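Plomdale Health Support Forum
Blood sugar diary and reminders – ticket 693
Status: Solved
Opened by: Ieva Lapiņa
Handled by: Fikri Lau

Ieva Lapiņa, 07:52

Good morning, and thank you in advance to whoever picks this up. I've been using the Plomdale diary since October, when my nurse at the Clallmont surgery told me my results were creeping up and suggested I write down my fasting readings, my walks and what I have for breakfast. I've grown rather fond of it, which I didn't expect of a thing that tells me off about toast.

The trouble is with the morning readings. My Zarnivico meter sends them over to the diary by itself, and for the last couple of weeks each one has been turning up twice. The first copy has the right time and the second is stamped an hour later, so it falls after breakfast and the diary marks it as an after-meal reading. My weekly summary now makes no sense at all. I've tried turning the phone off and on, and I've tried deleting the second copy by hand, but it comes back the next time the meter connects. I have an appointment coming up and would love to have a tidy page to show.

Fikri Lau, 09:15

Hello Ieva, and well done for keeping at it all this time. Deleting the copy won't hold, I'm afraid, as the meter keeps its own memory and simply offers the reading again.

Could you have a look at two things for me? First, the clock on the meter itself: hold the side button until the menu comes up, then go to Time. Second, in the diary, open Settings, then Connected devices, and tell me how many times the Zarnivico is listed. Please don't remove anything yet.

Ieva Lapiņa, 10:40

Well, the clock on the meter is an hour ahead of the kitchen clock and of my phone. I never thought to look. I suppose it never went back with the others. And the meter is listed twice, once as "Zarnivico" and once as "Zarnivico (2)". I have a feeling I paired it again when I changed phones, but I couldn't swear to it.

Fikri Lau, 11:05

Lovely, that gives us both halves of it. The older entry is correcting the time using your phone, and the newer one is taking the meter's clock as it stands. Same reading, two different times, so the diary believes they're separate.

Please do these in order:
Export your diary first (Settings, My data, Save a copy).
Set the meter clock to match your phone.
Remove both Zarnivico entries under Connected devices.
Turn the phone's Bluetooth off, wait 120 seconds, turn it on again.
Pair the meter once, and say No when it asks to send old readings.

I can clear the doubled readings from our end once you've done that. I'd keep your own paper notes for the next couple of mornings, just in case, and carry on with whatever your nurse has asked you to do in the meantime.

Ieva Lapiņa, 14:20

All done, though I said Yes to the old readings the first time and had to start again – my own fault for rushing with the kettle on. There is one entry for the meter now and the clock is right.

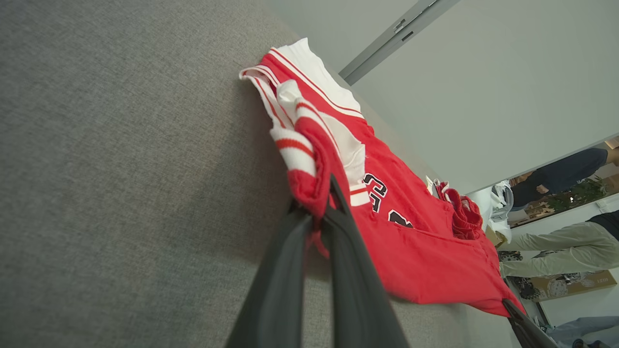 Samah Cherkaoui: I had the same doubling with my Zarnivico and fixed the clock, but mine came back after I put new batteries in. The meter asks for the time when it wakes up and I'd just pressed OK without reading it. Might be worth a mention for anyone who finds this thread later.

Fikri Lau, 15:10

Thank you, Samah, that's a very good point and I've added it to our help page on changing batteries. Ieva, I've now removed 186 doubled readings from your diary. The originals are all still there, with your breakfast notes attached. Could you let me know how tomorrow's looks?

Ieva Lapiņa, 08:05 the next morning

One reading, right time, filed under fasting where it belongs. The weekly summary has settled down too, and I've printed it for the nurse. She'll have something to say about the toast, but at least she'll be able to read it. Thank you so much for your patience, both of you.

Fikri Lau, 09:00

Delighted to hear it. I'll mark this one as solved, but do reply here if a second copy ever shows up again and the ticket will reopen by itself. All the best for the appointment.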